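Tallus Hand Care Set for two-arm table cells

Pistar Service Parts / Robot hands / Care and repair

The Tallus set has what you need to keep a pair of five-finger hands in good order between the yearly services. It fits the Venuva hand in both left and right versions.

What is in the box
Fingertip covers, white, 8 pieces
Wrist screws with washers, 23 pieces
Hex key for the wrist ring
Soft brush and lint-free cloths
Cable ties, reusable
Printed care card

When to use it
We recommend a short check every Friday, or after 120 hours of work, whichever comes first. Small metal parts are hard on the fingertips, so cells that pick clips or pins may need new covers earlier.

How to do the check
1. Bring both arms to the rest position and switch off the power. Wait until the status light is dark.
2. Brush the finger joints from the palm side to the tip. Please do not use compressed air, it pushes the dust deeper inside.
3. Pull off the worn fingertip covers and put new ones. They should sit without folds.
4. Tighten the wrist screws with the key. Stop when you feel the click.
5. Look at the wrist cable. It must have a free loop, so the hand can turn fully - a tight cable will break at the plug first.
6. Switch on and try the hand with mixed objects on a soft cloth: bottles lying on the side, a ball, paper clips. Begin with the large ones.

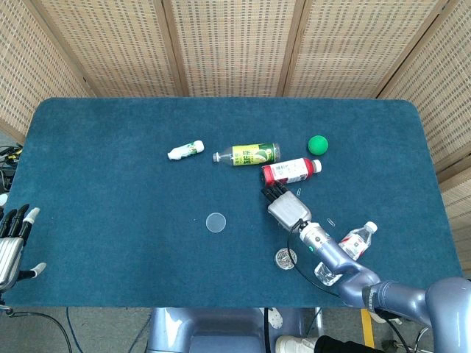 Ordering
Order number TL-22. Orders received before 3 p.m. leave our store the same day. The store is closed for two weeks in July.

The older Sarantis hand has a different wrist ring and needs its own key, which we sell separately. If you are not sure which hand you have, send the number from the back plate to Ya-wen Ko in the parts office and she will check it for you.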